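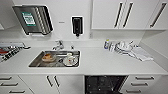 Dilwyn Gape bought the Lerilia for the keys and kept it for the battery, and would like it known that the keys are fine too. Good to have that settled. The review went up on our store page under three stars, which we're told is as high as Dilwyn goes for anything with a screen.

Lerilia 2 by Drirkberg
Keypad phone, unlocked

The Lerilia 2 is a phone for people who have been told several times that they'll get used to typing on glass, and who haven't. It has real keys. They go down when you press them and come back up when you stop. We spent longer on that than you'd think, and the first Lerilia is the reason why, as anyone who owned one and tried to write the word "minimum" will remember.

It makes calls. It sends texts. It will show you your email in a column so narrow that most newsletters give up halfway down, and we've had no complaints about that whatsoever. There's a browser, in the sense that there's a spare tire in your trunk. You'll be glad of it once a year, and you won't want to drive to work on it.

Keys

The keypad is new. The rows are farther apart than on the first model and each key has a slight ridge along the top, so your thumb can find its way without asking your eyes for help. The call and hang-up keys now sit at opposite ends of the row. Putting them side by side was a decision, and the person who made it has been moved to chargers.

Hold down any number key to dial a saved contact. Hold down the star key to lock the phone. Hold down the pound key and you get the calculator, which was supposed to be temporary.

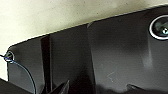 The keys are lit from behind, and you can set the light to come on with any press, only after dark, or never. "Only after dark" goes by the clock and not by a sensor, so if you work nights in a basement you'll want the first setting.

Screen

Small. Bright enough to read at a bus stop in July. It isn't a touchscreen, and people do still touch it, including people who work here. Nothing bad happens. You get a fingerprint.

Text comes in 3 sizes: normal, large, and one that fits four words on the screen and lets the passenger next to you follow the conversation. Change it under Settings, Display, Letters.

Battery

Yes, it comes out. You slide the back cover down with your thumb, lift the battery by the notch, and there it is in your hand like it's the last century. A spare can be bought from the same page as the phone. We suggest carrying it somewhere other than the pocket with your keys.

Battery life depends on what you do with the phone, and on this phone there's a limit to what you can do. Talkers will charge it more often than texters. People who buy it as an emergency phone and leave it in the glove compartment should charge it now and then anyway. An emergency is a poor time to find out.

Memory

The contact list holds 300 names. If you know more people than that, you may be looking for another kind of phone, or possibly another kind of job. Contacts can be copied from your old SIM or typed in one at a time, a process that will teach you who your friends are by about the letter F.

Photos go on a memory card, not included. The camera is on the back and takes a decent picture of a parking sign or a water meter. Weddings are beyond it.

Calls

Sound was the main gripe with the first model, and it was a fair one. The earpiece is now larger and the volume goes up 2 steps further than before. Naledi Matlala, from our support desk, recommends starting in the middle and working up. The top setting was tuned for machine shops and will carry across a quiet restaurant.

The speakerphone has its own button on the left side. It's recessed, so you shouldn't switch it on with your cheek.

What's in the box

Lerilia 2 phone
Battery
Wall charger and cable
Wrist strap
Printed guide, large type
A card telling you where to find the printed guide online

What isn't

Earphones, memory card, spare battery, carrying case. The Groltero belt case fits, and so do most belt cases made for the first Lerilia, although the flap will be a little snug until it gives in.

Networks

The phone is sold unlocked and takes a nano SIM. Please check with your carrier that they'll accept it before you order. Some carriers keep a list of approved phones and update it when the mood takes them. If yours says no, try asking again with the model number from the label under the battery, as a few of them had us filed under the old one.

Colors

Dark gray or cream. There was a red one planned for November. It came back from the factory pink, and the factory maintains that it's red.

Warranty and returns

The warranty runs 3 years and covers the phone, the keypad and the charger. It doesn't cover swimming. Returns are accepted in the original box with all the parts, wrist strap included, even if you never took it out of the bag.

Orders placed before 19th February ship with the older charger, which works the same and has a shorter cord. If you got one and your outlet is behind the couch, write to support and they'll send the long one.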